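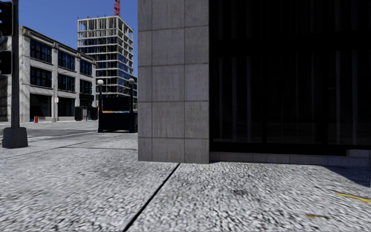
Issue 2214

## Is the Semeteo street pack good enough for sidewalk robot work, or should we pay for the full license?

**Czesław Borkowska**

We are a small team in Fashola building a sidewalk delivery robot on the Trudness base kit. Four wheels, one lidar, two cameras in front and one at the back. Up to now all our testing has been in a parking lot behind the office and on one block of real sidewalk where the shop owners put up with us.

We started the trial of Semeteo on Wednesday, the version Sistholm sells with the downtown street pack. The trial lasts 30 days. It gives us one intersection with the buildings, poles, signals and crosswalks around it, and we can place the robot anywhere on the paving. The full license adds more districts, weather, and the pedestrian module. The price difference is large for us, so I want to know what people got out of it before I ask for the money.

What I have seen so far:

- Install was fine. The Trudness model file loaded the first time, but the wheel friction was set far too high and the robot would not turn in place.
- The paving has a rough speckled look and dark joints between the slabs. I can't tell if the joints exist for the wheels or are only drawn on. Our real robot gets a small bump at every joint and the simulated one rolls over them like glass.
- Our free space detector does badly next to the dark glass front with the low stone curb. It marks part of the glass as open ground. It does this in real life too, so maybe I should be happy about that.
- There are no people on the sidewalk in the trial. I understand that is the paid module.

The main job is getting up to a crosswalk, stopping short of the curb, and crossing when the planner allows it. We also want the robot to keep clear of signal pole bases, which are wider at the bottom than our lidar thinks, as the beam passes over the wide part.

My questions, in order of how much they matter to me:

1. Can the trial pack be trusted for crosswalk detection with cameras only?
2. Are the slab joints and curbs real geometry?
3. Did anyone buy the full license and regret it?

We run Linux, one desktop with a decent graphics card, nothing in the cloud. I can post our config if that helps.

**pavingslab**

I've used Semeteo for a little over a year, on a snow clearing machine first and now on a delivery robot close to yours. I'll go through what you asked.

On crosswalks, the trial is fine for a first pass. The bars have a worn, mottled paint texture and you get strong shadows falling over them, which is what broke our first detector. It had learned clean white bars on black road. Put the robot low at the curb and look straight across, and the far bars close up into thin lines the same way they do for a real camera at that height. If your detector needs to see separate bars at the far side, you will find out quickly that it can't.

What you can't do with the trial is change the time of day. You get one sun position with a clear sky, so the shadows always fall in the same direction. We trained on the trial scenes only for the first month, and the detector got attached to that light. It failed on our first overcast morning outdoors. Use it to test, and train on something wider.

On the pole bases, those are solid objects in the collision model. I drove into one to check. If your lidar is mounted high it will miss the flare exactly as you describe. We added a short range sensor down at bumper level. You can do the same in the simulator in ten minutes by copying the sensor block in the config and lowering the mount height.

For the detector, this is the camera view I use as a starting point. Robot at the curb facing the brick corner building, crosswalk in front, and a mess of signals, newspaper boxes and a hydrant on the far side. If you can get a steady estimate of the far curb from there, most of the other approaches in the pack are easier.
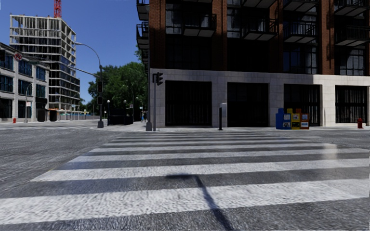

### Settings that worked for us

- Camera at 90 degrees horizontal field of view. The default is 105, and that stretches the bars near the edges more than our real lens does. Measure your own lens and set it to match.
- Motion blur off while you debug, on when you collect data.
- Wheel friction on the Trudness model: cut it in half, then tune it by making the robot turn in place on flat paving until the wheel slip matches your real logs.
- Physics step left at the default. Making it smaller slowed us down and changed nothing we could measure.
- Save the raw lidar along with the processed cloud. I lost a week to not having it.

As for the full license, we bought it and we kept it. The weather was worth the price for us. The pedestrian module was weak when we got it. People walked in straight lines and stopped dead when blocked. It has been updated twice since and I have not gone back to look.

**tomh_77**

Slab joints are just texture. Same with my copy. You can add bumps yourself with a noise layer on the ground but it puts them everywhere, not at the joints.

I wouldn't pay for it. Trial plus real driving was enough for my project. Mine is a hobby robot though, so take that for what it is.

**Czesław Borkowska**

Thank you both. The field of view was wrong on my side, I had left it at the default. Fixing that removed most of the false curb detections.

I also copied the sensor block and put a short range sensor at bumper height, and the robot now gives the pole base a proper margin. The spot I'm using is the stone building corner, with the two tall posts close together and only one of them standing on a wide block. The planner used to treat both posts the same. The curb curves there as well, and our stop line logic assumes a straight curb, so that is the next thing to fix.
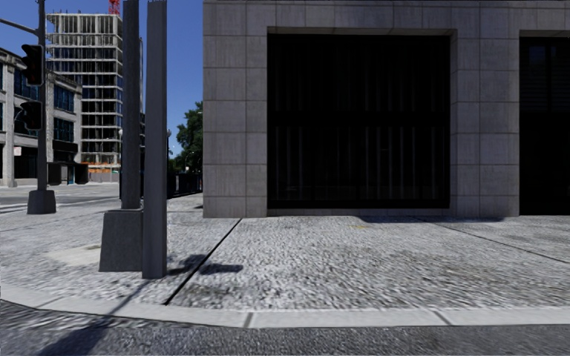

**Filed under: Simulation / Street packs / Perception**

**r_dunmore**

Adding something on the curbs, as that part was left open. In the street pack the curb is real geometry and the slab joints are not, so tomh_77 is right about the joints. You can confirm it by turning on the collision view in the debug menu. The curb shows up as its own mesh following the bend, and the paving is one flat sheet behind it.

For curved curbs, stop fitting one line. We fit short segments over the last few points and take the heading of the nearest one. It is less stable at long range, and at delivery robot speed that has not hurt us.

Dark openings in the stone walls can also catch you out. Our depth network read them as deep empty space and the planner tried to route toward one. We masked anything behind the wall base line and it went away. The same trick should help with your glass.

About the license: ask Sistholm for the weather add-on by itself. It isn't on the price page – we had to email them – but they sold it to us without the extra districts or the pedestrians. Their reply took four working days, so write before your trial runs out. They will also extend the trial once if you send them a short report of what you tested.

**Czesław Borkowska**

I didn't know the weather could be bought alone. I have emailed them and will post the price here if they let me. Marking pavingslab's reply as the accepted one for the settings, and I'll open a new thread for the curved curb.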